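## 4. Changes in Task Content at the Clinley Site

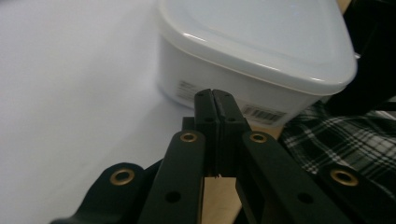
What happened to the packers' jobs when the returns line was automated? Most of the packers kept a job on the same floor, but the work moved from lifting and sorting to checking, relabeling and clearing stops.

**Figure 3.** Gripper with closed fingers in front of a lidded white container with a barcode sticker.

Boramon installed the handling cells at Clinley in March, after a shorter trial at its Gorkton warehouse. Before the change, 165 people worked on the returns line over two shifts. Each picked up a container, found the barcode, scanned it, and placed it on one of several carts. The line handled 3000 containers on a normal day. Workers described the job as dull but easy to learn, and new hires were usually left on their own by the end of the first week.

After installation, 107 of these workers stayed on the line in a new role that the company calls "cell attendant." The others moved to receiving or left the company. We do not have exit interviews for those who left, and the findings below apply only to attendants.

Attendants reported less back and shoulder strain. They also reported more waiting. A cell may run for a long stretch without help and then stop several times in a few minutes, most often over a label that did not scan or a lid that shifted during a lift. The old line had a steady pace that people could settle into. Several attendants said they were more tired at the end of a quiet shift than they had been after a full day of lifting.

The stop log, which we coded by cause, holds 885 entries for the study period. Label problems were the largest group. Attendants clear these by hand and are not asked to record how they did it, so much of what they know about bad labels stays with the shift that learned it. One group kept its own notebook next to the cell. Managers did not know about the notebook until we asked to copy it.

Pay was the most common complaint. The attendant role has a longer training period than the packing job, yet it remained in the same pay grade. The Pinheiro plant, discussed in Section 5, raised the grade when it made a similar change and saw fewer transfer requests.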